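Setting Up a Shared Work Surface for Paper Conservation and Repair

Arboleda Community Archive, Guidance for Reading Room and Repair Staff

Purpose of This Guide

This guide explains how to prepare, use and clear a shared work surface for the flattening, cleaning and mending of paper items. It applies to all staff and placement students working in the ground floor repair room. Items from the Clusness map collection are subject to further rules, set out in the handling schedule kept by Flurina Egger.

Readers should allow 39 minutes for the full preparation when a surface is being set up for the first time. Later sessions will take less time if the surface has been cleared correctly.

Before You Begin

Check the repair log for the item number and confirm that the item has been released for treatment. Items that are still in quarantine must stay in their boxes. If the log shows no entry, speak to the duty supervisor before going further.

Remove rings, watches and bracelets. Wash and dry your hands fully. Hand cream should not be used during the hour before a session. Gloves are required for photographs and for any item with loose pigment; clean bare hands are preferred for ordinary paper.

You will need:

A soft, wide brush kept for dry cleaning only
Two sheets of blotting paper, cut larger than the item
Silicone release paper
Wheat starch paste, prepared the same morning
Covered weights
A bone folder
A blank condition form and a pencil

Ink pens are not permitted in the repair room at any time.

Step 1. Choose the Surface

Select a surface that is larger than the item on every side when the item is fully opened. A folded plan may open to several times its stored size, and its dimensions should be taken from the catalog entry before it is unfolded. The surface should be pale, smooth and free of raised seams. A pale surface makes it easier to see loose fragments, which can be lost against dark wood or patterned laminate.

A separate board may be laid over a bench when the bench itself is marked or uneven. The board must sit flat without rocking. Press down at each corner in turn, and do not use folded card to correct a gap.

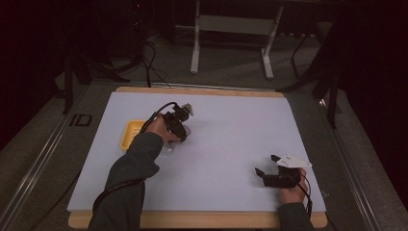
Step 2. Clean and Dry the Surface

Wipe the surface with a lint-free cloth dampened with clean water. Work from the far side toward yourself so that dust is not carried back across the cleaned area. Dry it at once with a second cloth and leave it uncovered for ten minutes. Household sprays and scented wipes leave a residue and must not be used.

Run the back of your hand lightly over the whole area. Any grit should be lifted with the corner of a damp cloth.

Step 3. Lay Out the Materials

Place tools to the side of your working hand and keep paste on a separate tray at a lower level than the item. Weights should rest on the tray until needed. Cut the release paper now, before the item is brought to the surface.

Step 4. Transfer the Item

Carry the item on a rigid support. Bring the edge of the support level with the work surface and slide the item across on its backing sheet. Large sheets require two people, and one of them should give the spoken instructions. Yavuz Karakaya keeps the list of staff trained in large format transfers.

Step 5. Record the Condition

Complete the condition form before any cleaning or mending starts. Note tears, losses, stains, old tape and earlier repairs. Tears longer than 100 millimeters are recorded individually, with the length and direction of each. Loose fragments go into a labeled envelope.

Step 6. Carry Out the Treatment

Dry clean from the center outward with light strokes. Mends should be made one at a time, each covered with release paper and blotting paper and placed under a weight. Change the blotting paper when it feels cool to the touch.

Clearing the Surface

Return the item to its folder only when every mend is fully dry. Discard unused paste, wash the brushes and repeat Step 2. Enter your finishing time in the log.

Questions about this guide should be addressed to Nidia Cabrera, Room 122. The next review is due in November.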